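Lebensmittelkunde, Mitschrift Teil 4 — Obst nach der Ernte
Stand 9/22/18, Skript Prendergast, ergänzt

Grundbegriff: klimakterisch / nicht klimakterisch. Kommt in der Klausur!

Klimakterisch: reift nach. Apfel, Banane, Birne, Tomate, Aprikose. Atmung steigt nach der Ernte nochmal deutlich an, Ethylen wird gebildet, Stärke wird zu Zucker abgebaut (Banane!). Kann also unreif geerntet und transportiert werden.

Nicht klimakterisch: Trauben, Kirschen, Erdbeeren, Zitrusfrüchte. Kein Nachreifen. Was bei der Ernte sauer ist, bleibt sauer. Erntezeitpunkt entscheidet deshalb alles — Zuckergehalt vorher mit Refraktometer messen, mehrere Stellen im Bestand, nicht nur Randreihen. 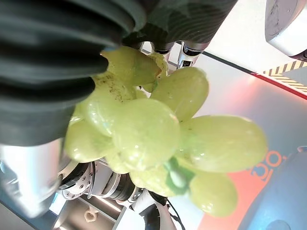

Wasserverlust: läuft über Schale und Stielgerüst. Stiele werden zuerst braun, Beere selbst noch ok. Gegenmittel: schnell runterkühlen, hohe Luftfeuchte, wenig Luftbewegung. Aber Vorsicht Kondeswasser — dann Botrytis (Grauschimmel).

Lagerung: Äpfel nie neben ethylenempfindliche Ware (Kiwi, Salat, Gurke). Bananen nicht unter ca. 13 Grad, sonst Kälteschaden, Schale wird grau.

Fallbeispiel Kühlhaus Thaler: 3 Kammern, eine davon nur Kernobst. Warum? Bis nächstes mal überlegen, max. 5 Sätze.

Lesen: Skript S. 18 und Tabelle dahinter. Atmungsraten nicht auswendig, nur die Reihenfolge.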